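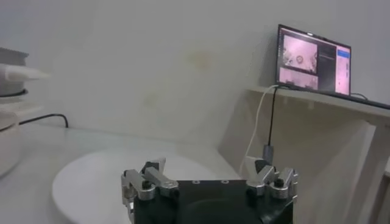

Olus Wall Shelf for Monitors

Wuline
Item no. 544
Color: light wood

The Olus shelf gets a monitor up off the table and leaves the tabletop free for work. It mounts to the wall with a vertical support panel under the shelf board, so there are no legs to work around. Cables can hang over the front edge or run off the side, whichever is closer to the outlet.

Use it over a workbench, a kitchen counter or a desk. A webcam clipped to the top of the monitor will sit higher than it would on a table stand, so check the angle before you drill.

Maximum load: 25 lb, spread evenly
Assembly: two people, one drill
Included: shelf board, support panel, wall screws, hex key
Not included: anchors for drywall or masonry, monitor, cable clips

Mounting
Find the studs first. Hold the support panel against the wall, level it and mark the holes. Drill, fix the panel, then set the board on top and tighten from below. Do not hang the shelf from drywall alone.

Care
Wipe with a damp cloth and dry right away. No bleach or scouring pads. Light scratches can be sanded along the grain – use fine paper.

Shipping
Ships flat in one box. Replacement screws and support panels are sold separately. For orders of 64 or more, write to Princess Tolentino in the sales office for a quote.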